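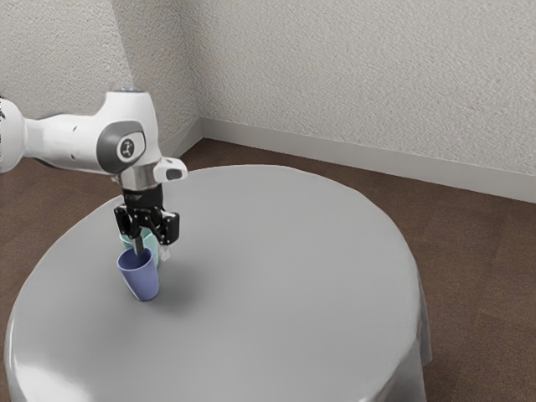
*Gripper over the two cups, in the simulator.*

I have been working on the budget for the Perndale cell, and the order of purchases has changed. The arm was first on my list in August. It is now third, after the workstation and the gripper.

Simulation is cheap to run but needs a decent GPU. Essam Sqalli offered his old desktop for 700, and I expect to spend 80 more on memory. The two-finger gripper is 1330 from Valix, with a lead time I don't love. A spare set of fingers adds 50.

Cups are a good test for the gripper choice. They are tapered, light, and easy to knock over, and when two stand close together the finger spacing starts to matter. I would like to settle the stroke in software before paying for a part I can't return.

The second line item is the camera – or possibly two. A view from close to the hand can lose a lot of the work area to the hand itself, and its shadow on a plain gray surface is large enough to upset a simple threshold.
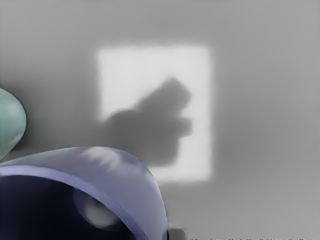 ## What I'm holding off on

- The arm. Rafia Shaikh is getting a lease quote from Dinska.
- A lighting kit. I want to try a diffuse lamp first.
- The second camera, until the first is mounted and calibrated.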